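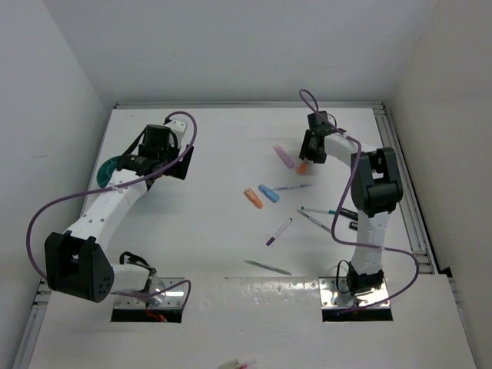 Frequently asked questions: spending and donations in the Tustesano council election

Who may spend money on a campaign?
Candidates, their agents and registered supporters' groups may all spend money during the campaign period. Each candidate must name one agent, who is responsible for every payment made in the candidate's name. A candidate may act as his or her own agent.

How much may a candidate spend?
The limit in the Trarkero ward is £1,533 for each candidate. In the Virach ward, where there are fewer electors, it is £1,202. The limits cover the whole campaign period and are not increased if a recount is held.

What counts as campaign spending?
Leaflets, posters, advertising, room hire, postage and transport all count. So does anything supplied free of charge or at a reduced price, which must be entered at its usual commercial value. Food bought for helpers does not count, nor does the candidate's own travel between home and the ward.

Can a group pay for leaflets about a candidate it does not support?
Yes, provided the group is registered and the leaflet carries its name and postal address. This includes leaflets that criticise a candidate, and leaflets that draw attention to one candidate in the hope of dividing the vote for another. The election office has no power to rule on a group's motives. If the leaflet was agreed with a rival candidate or agent, however, the cost must be declared in that candidate's return.

Are donations made public?
Donations of more than £107 are entered in the public register with the name of the donor. Smaller sums are recorded by the agent but not published. Anonymous donations above this figure must be given back or, where the donor cannot be traced, passed to the election office.

Two candidates wish to share a leaflet. How is the cost divided?
It is divided according to the space given to each - a candidate who takes up a quarter of the leaflet declares a quarter of the cost. Both agents should keep a copy of the invoice.

When must the return be sent in?
Returns must reach the office by 5 pm on the last working day of July. A return is required even if nothing was spent.

May I inspect the returns?
Yes. They may be read at the Bassi Street office between 10 am and 3 pm, and copies can be made for a small charge. Donors' home addresses are removed before inspection.

How do I make a complaint?
Complaints should be made in writing to Graziella Pellegrini, Returning Officer, with a copy of the material concerned. The office will acknowledge a complaint within 11 days. Questions about completing a return should be sent to Dougal Gillies in the elections team. Staff can explain the rules but cannot give legal advice to candidates or agents.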